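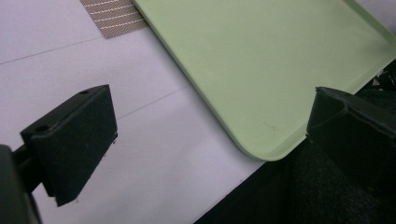 Dadside Saturday Kitchen: progress report to the Reuter Fund
14/02/2018
Prepared by Mervyn Haworth, project lead

Where we are

We're at the halfway point of the grant and I'm very glad to be writing this one! The Saturday sessions for dads and their kids are now running in both Gilcombe and Wulton, and families have kept coming right through the cold weather. The Gilcombe group has had 11 sessions so far. Wulton started later, after the hall's heating was fixed, and is catching up fast.

Attendance

Across both sites we have logged 329 visits (one visit is one adult or one child at one session). Our target for the whole grant was 200, so we passed it early. Gilcombe still brings in the larger share. Wulton families tend to stay longer, often through cleanup and into the board games afterward, and we have moved the closing time back half an hour to suit them.

What we've been cooking

Soups and flatbreads to begin with, then pasta from scratch, which the kids loved (flour everywhere, and a very long line for the rolling pins). The recipes are chosen so that a family can make the same thing at home on a weeknight. We send every family home with the recipe on one sheet of paper, and several dads have asked for the whole set in a binder. We'd like to do that in the spring.

The best news is how much the fathers are talking to each other. Two of them now share the school run. One who hardly spoke at his first session led the dumpling table last week and was terrific at it.

Money

Spending is on track. The $1,000 equipment line is nearly used up: it went on trays, knives sized for small hands, aprons and a second hot plate for Wulton. Food costs have come in a little under budget thanks to the produce store next to the Gilcombe hall, which sells us its Friday leftovers cheap. Rent is as planned.

What has been hard

Parking at Wulton is a pain, and we have lost a few families to it. The school across the road may let us use its lot on Saturdays; I should hear by the end of February. We also got the ages wrong at first. The under-fives needed their own table and shorter jobs, and sessions have been a lot calmer with that in place.

Next steps

Finish the knife skills block at both sites.
Hold one joint lunch in Gilcombe, with the families doing all the cooking.
Put together the recipe binder and get a price for printing.
Ask the Dadside board about a weekday evening group, which a lot of shift workers have requested.

One request: may we move the unspent food money into printing? I can send the worksheet whenever you'd like it. And please do come to the joint lunch if you can, we'd love to feed you!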